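Inicio Cocina Limpieza Taller Trucos Contacto

Abril — por la redacción de Pomia

Encimeras y mesas de madera: lo que funciona

Apuntes rápidos, que cada primavera llegan las mismas dudas. Madera clara, de listones encolados, sin barniz. Si la tuya lleva barniz esto no te sirve, pasa al siguiente artículo.

Limpieza diaria: paño bien escurrido, gota de jabón neutro, secar enseguida. Siempre a favor de la veta. Nada de lejía ni estropajo verde.

Manchas oscuras: primero mirar si es un nudo. Mucha gente lija un nudo media hora y claro, ahí sigue. Si es mancha, sal gorda y medio limón, frotar, esperar 28 minutos, aclarar.
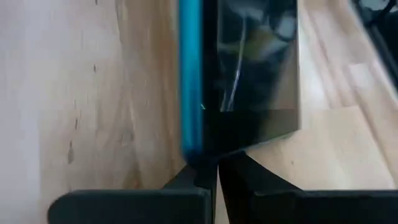

Una lectora de Cao escribe que el limón le dejó un cerco más claro y que tuvo que repasar la tabla entera para igualar. Pues sí, pasa. Probar antes en una esquina por debajo.

Aceitado: dos veces al año, tres si cocinas mucho. Aceite mineral apto para alimentos, el de oliva se pone rancio. Capa fina con trapo de algodón, dejar unos 60 minutos, retirar lo que sobre. Los trapos extendidos para secar, nunca echos una bola en el cubo — pueden arder solos si el aceite es de linaza.

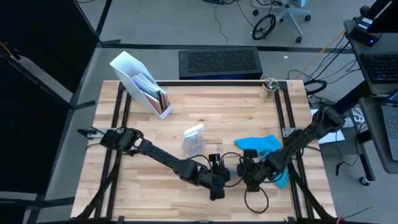 Pregunta Oklow si vale la cera de abeja sola, sin aceite debajo. Vale, pero protege poco del agua. Mejor mezclada, una parte de cera por cuatro de aceite, al baño maría y fuego flojo.

Lijar: grano 120 para arañazos, acabar con 200 o parecido. Lija a mano en los cantos, la máquina se los come. Aspirar y pasar paño húmedo antes de aceitar, que si no se queda el polvo dentro y raspa al tacto. 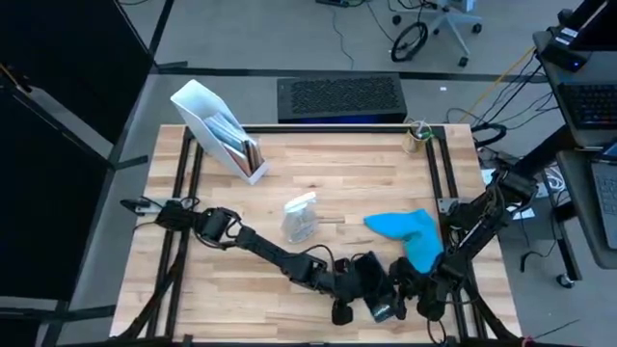 Clelent comenta que a él las juntas se le abren en invierno, con la calefacción, y en verano se cierran. Normal, la madera se mueve. No rellenar con masilla en enero, esperar a ver como queda en junio. Y separar la mesa del radiador.

Olor a ajo: bicarbonato con un poco de agua, frotar, aclarar y secar de pie.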